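5.3 Grip loss on padded garments

Of the 385 folding demonstrations recorded with the Uvetti hand-held grippers, 33 were rejected during review. Most of the rejected demonstrations involved padded outerwear, and 17 of them shared a single fault: the recorded finger opening showed a closed grasp while the garment was no longer held. We refer to this fault as silent slip.

The cause lies in how the grasp state was estimated. The Inau labeling script marks a grasp as stable once the finger opening stops changing. With thin cloth the rule holds. A padded jacket keeps compressing after the fingers have met resistance, and the filling moves sideways out of the contact area. The outer shell then slides along the finger plates - often with no visible change in opening. 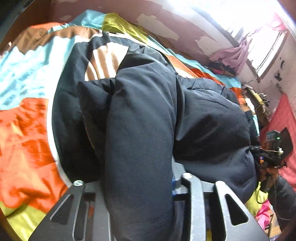
Figure 7. Gripper fingers closing on the lower folds of a navy padded jacket laid on a patchwork quilt. A second hand-held device is at right.

Slotted fingers appear to make the problem worse. Fabric pushed into a slot raises the resistance to closing, so the script reports a firm grasp when only a small fold of the shell is held. Policies trained on the unfiltered Zavier split copied this behavior and began the lift too early. In 2 robot trials the sleeve came free above the table and the arm completed the fold on nothing, with no error raised.

We added a short hold of the fingers before each lift and relabeled the affected demonstrations by hand. The hold removed early lifts on the Casado test set but did not prevent slip on garments with a smooth shell. A direct measure of contact force would be needed for those, and the present hardware does not provide one.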